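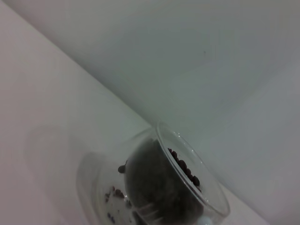

19/03/2026
By Piyumi Selvanayagam
4 minute read

Fingers sore, neighbours still speaking to me, so I'm calling it a good day. I had the accordion out before breakfast (quietly, if there is such a thing as quietly with an accordion) and got through the first half of the Flomudach waltz without stopping. The second half is another matter. There's a jump in the left hand, where you leave the nice safe row of buttons you've been plodding along on and leap for one you can't see, and every single time I land one off and it sounds like a lorry reversing into a church.

I should write down how the thing is doing, as I keep forgetting to. It's the Partanen, the red one, the one I paid far too much for at the sale in Drunport last spring. 500 pounds! I told Mum it was 35. She believed me for months and then asked if I could get her one for my cousin. The bellows are still good but the low F sticks when it's chilly, and there's a new wheeze on the pull that I don't like the sound of. I've had the back off and had a look with a torch and learned nothing at all, except that there is a great deal of wax in there. Back on it went.

Lesson at eleven. The bus was a Bikon one, which meant the heating was on full and the windows didn't open, and I sat with the case on my knees the whole way because a man had put his shopping in the luggage bit and didn't look like moving it. By the time I got off I had a red line across both legs and my coat was stuck to me.

Parveen Seneviratne was in one of her brisk moods. No waltz for the first half hour, just scales, and then bellows with no notes in, open and shut, open and shut, while she ate a satsuma and looked out at the rain. I do see the point of it. I breathe in all the wrong places when I play and the bellows do the same, so everything comes out in gasps, and she says I turn round in the middle of phrases like someone who's left the oven on. She made me sing the tune and only change direction where I'd take a breath. Much better! Horrible singing, but much better.

Then she told me I was down for the April evening.

I'd thought I had until the summer. It's at the hall in Drunport, which holds 600 when the side doors are folded back, though she swears they never fold them back for us lot and it'll be people's mums and a few rows of coats. I said could I go near the start and she said I was second, after the small boys with the whistles, and I said fine, in a voice that wasn't mine. I've been going over it ever since. Do I have to wear black? Can I have the music in front of me? I forgot to ask about a chair, and I can't stand up with it, I go all to one side.
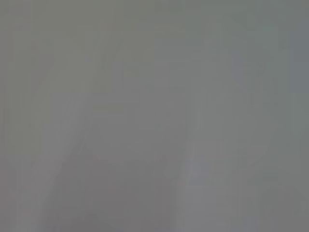 Mostly grey today.

Home by two, damp through. Had soup, and then a sulk, and then did what she'd told me to do with the jump, which is to play just the two buttons, back and forth, slowly, with my eyes shut, until it's boring. It took a long while to get boring. I missed it, and missed it, and then I hit it a good few times running and was so pleased that I opened my eyes and missed it again. Left it there and made a cake, a lemon one, a bit flat.

Piyumi job list for tomorrow: ring the repair man about the wheeze, find the other strap, practise the waltz from the END backwards, ask about the chair. Also tell Mum about April, and possibly about the 500 pounds while she's in a good mood.

Bed now. I can still hear that blessed waltz.

Contact | © Piyumi Selvanayagam | Back to top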